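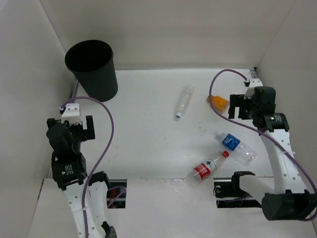

Small Bottles, Big Habit

In my building in Skerkislow, the empty bottles have their own calendar. They appear on desks on Monday, they collect friends until Thursday, and then a kind person with a bag makes a tour of the rooms. I have lived in four countries and I saw the same calendar in all of them.

For this article I wanted to understand a simple thing: why does a bottle stay on a table when there is a bin one arm away? I began with my own week. I kept every drink bottle I bought, with the cap on, and wrote down where I was when I finished it. Almost always I was in the middle of a sentence or a phone call. The bottle was empty, but I was busy, and the table was nearer than the bin.

The people at Porik, a small shop for household goods on the market square, sell 103 kinds of bin. The most popular one is also the most plain: black, round, no lid. A lid looks clean, they told me, but it asks for one more movement, and with a bottle in one hand and a telephone in the other this movement is often too much. An open bin forgives a bad throw — or at least some of them.

Place matters too. A bin in the back corner of a table keeps the floor free, and you see it each time you lift your eyes. I tried this at home for three weeks. My bin was not pretty beside the lamp, but by the second week my hand went to it before I had decided anything.

The small bottles are the difficult ones. A big water bottle disturbs you, so you take it away. A short one, the kind for a vitamin drink, rolls to the back edge and lives there quietly. I found one behind my printer with a date from January.

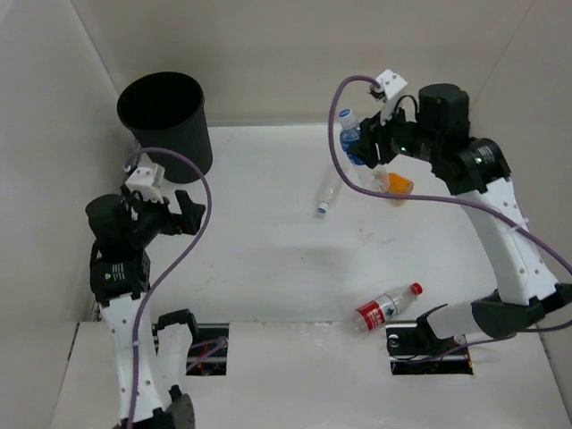 Hoshino wrote to me after reading a first version of these pages, and did not agree about the corner. In a shared room the bin should stand where people leave, near the door, because then the last look at the table and the last walk are one thing. At Tikedard they moved theirs to the door and the desks were clear by five.

I moved mine to the door this morning. The lamp has its corner again, and there is already one bottle beside it.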